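I've been drinking my coffee slower since November, and I blame the town library in Clarndale entirely. They put out a cart of old travel writing by the door, and I picked up a battered paperback about sleeper trains by someone called Durov. I read it in three evenings and then did the thing I always do when I love a book, which is to run around telling people who did not ask.

So now I'm telling you! I want to talk about reading out loud, because that's where this ended up.

My neighbor Roxana Henao had eye surgery in the fall and couldn't read for a while. She's a huge reader (her hallway is basically shelves with a path through it), and she was going a little nuts. Audiobooks didn't do it for her. She said the voices were too good, like being read to by a bank. I offered to come over with the train book and do a chapter, figuring we'd both be bored in ten minutes.

We did four chapters. I lost my voice. It was great!

If you haven't read aloud to another grown-up since school, I can't recommend it enough. You notice everything. Sentences I'd slid right over the first time made me stop and go back. There's a bit where the train sits outside a station called Seixas all night, with the heating off, and the conductor goes from door to door handing out somebody else's blankets. On my own I thought it was a nice page. Out loud we were both laughing so hard I had to put the book down.

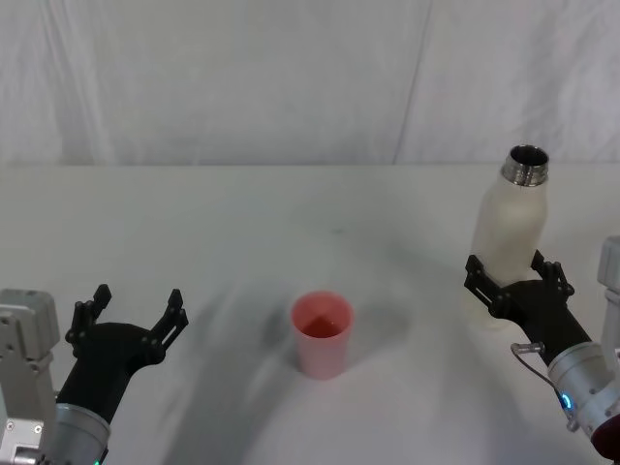

Some things I've picked up since then. Go slower than feels natural, and then a bit slower than that. Drink something between chapters, and plain water beats tea, at least for me. Don't do accents. I tried one for the cook in chapter 16 and Roxana asked me, very kindly, to never do it again. And let the other person interrupt! Half the fun is the talking in the gaps, and we've spent whole evenings on one paragraph and a story about her uncle's motorcycle.

Thirty minutes is my limit before I start to mumble. Roxana can listen for hours, so we've added a second reader, Vichien Jitpraphai from across the street, who has a low, even voice and picks much scarier books than I do. He's got us on a ghost story set in a lighthouse, and I walked home the other night with my keys in my fist.

Her eyes are fine now, by the way. She could read all of it herself. She still wants the chapters, and she's started taking a turn, and she's better at it than either of us.

Next up is a fat family novel that Vichien found in a box, over 700 pages, with a family tree in the front that folds out. I've been practicing the names in the car.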